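Table, finally

18/04/2023

Quick one as I've got the oven on and the timer's at 11 minutes.

So the table. Light wood, wavy grain, the one I've been going on about since we moved to Trumdale. Drorkine wanted silly money for theirs so I went to Tokarz instead, the place behind the station. Two weeks' wait, turned into 18 days, fine. Carried up the stairs in one go. Scraped the wall though. Will paint over it in May, or wont.

Old one had rings all over it and a wobble I'd stopped noticing. Folded card under one leg for years!

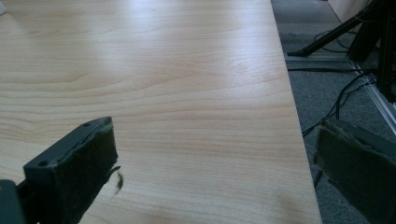 Anyway, oil or wax? Went round and round on this. The man in the shop said oil, my mum says wax, the internet says both and also neither. Bought a tin of the Dakerent oil in the end, plus a pack of cloths. Need to do a test patch underneath first, which means lying on the floor with a torch. Not tonight.

Rules so far: coasters. No hot pans. Homework on a mat, felt tips especialy. We'll see how long that lasts.

Chairs next, the old ones look awful with it. Right, timer.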